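The mouse pad earns its place on a shared table

Plendorcombe's rules for its atrium tables, revised on April 8, 2026, list mouse pads under "personal items to be cleared." I think that is a classification error. A pad defines a work position. It fixes where the pointing device goes and keeps a patch of surface free of everything else.
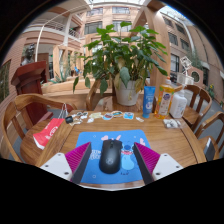
Optical sensors will track on bare wood, and that is the usual argument for removal. Tracking is a minor point. Grain and plank seams vary across a tabletop, and a glossy finish reflects unevenly. A pad gives one consistent surface for very little money.

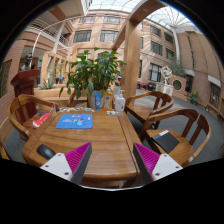
Blue mouse pad in mid-table, with the black mouse near the front corner.

The second objection is appearance. A cartoon print is said to look careless next to wooden armchairs and a potted plant. I would accept a plain pad. I would not accept none, as the mouse then migrates to whatever space is left.
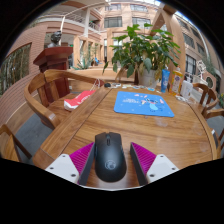
Urho Kokkonen disagrees: a pad marks territory, and on a shared table territory is the problem. Six people cannot use a surface that one of them has already laid out.

His point applies better to stickers, bottles and bags. Those occupy the far edge and serve no one seated at the near one. Clear them daily and leave the pad.

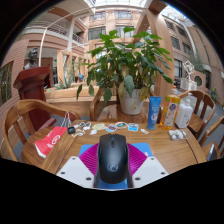

Put the mouse in a drawer with the pad, one reader wrote, and the argument goes away. So does the work position, and it has to be set up again every morning.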